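Keeping a Lunch Talk Running on Time

These tips are for anyone setting up a midday history or ethics seminar in a church hall or college room with a small kitchen.

Start the coffee at 11:20. A large urn takes 40 minutes and trips the breaker if the kettle is on the same outlet.

Set food on both sides of the serving table so two lines can move at once. Label anything with pork, nuts or dairy.

Print the reading on one sheet, both sides. For our March talk on railroad labor, Embla Midtbø cut a long chapter down to 400 words and most people read it while they ate.

Collect questions on index cards before the speaker finishes. Sort repeats together and hand them over in one stack.

Wipe tables with warm water and a drop of dish soap. Stack chairs no more than six high.

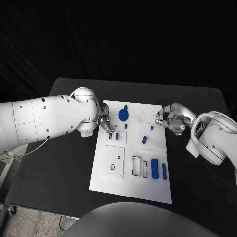 A blue peg held over the white board.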